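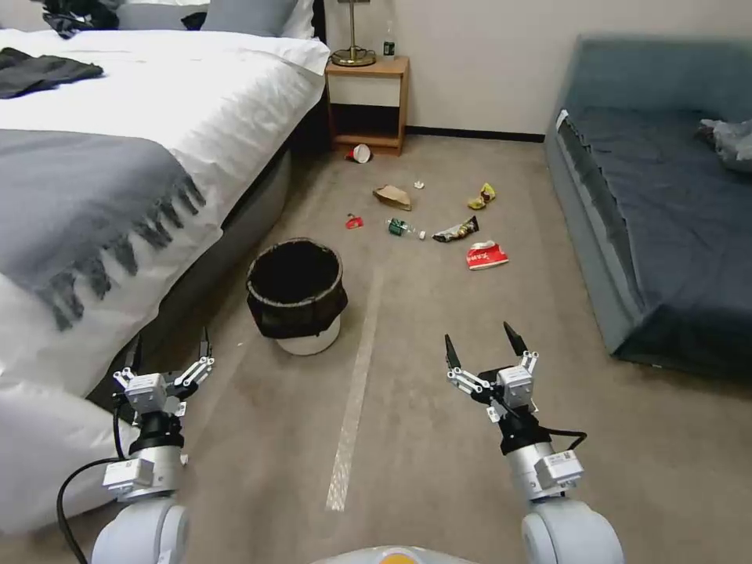
3.2 Roost counts and tagging

Common green darners (Anax junius) were counted at two stopover sites, Kinullow Marsh and the Boiko gravel ponds, during the southbound flight. Counts began one hour before sunset and ended when light fell too low to tell darners from other large dragonflies. Each observer walked a fixed path along the edge of the water and recorded resting insects on both sides. Flying insects were left out, as the same animal could pass an observer several times.

At Kinullow, 915 darners were recorded over the season. Boiko produced 196. The difference is partly one of habitat: cattail stands at Kinullow run unbroken along the north shore, while the Boiko ponds have bare banks with scattered willow. Wind also mattered. Most of the Kinullow total came on evenings after a cold front, with light winds from the north. The last darner was seen in the first week of November.

Of the insects found at rest, 73 were caught by hand net and marked on the right forewing with a Kelotex paint pen. Marked insects were released within ten minutes at the stem where they were taken. Four were seen again on the following evening, all at Kinullow and all within the same cattail stand. None was reported from the other site.

Figure 4, in the supplement, plots nightly counts against the overnight low at each site. The relation is clear at Kinullow and weak at Boiko, where low counts leave little room for a trend. We did not adjust for observer skill. Two observers walked the Boiko path together on three evenings, and their totals differed by no more than five insects.

Comments (3)

wetland_walker
Did you look at the Wunel reservoir at all? We get darners there every fall, mostly on the dam side.

Jocelyn Villanueva
Wunel was on our first list of sites but the shore path was closed for the season. We would be glad to see any counts you have.

pondlife
Does the paint affect how they fly? I would like to see some unmarked insects held for the same ten minutes as a control.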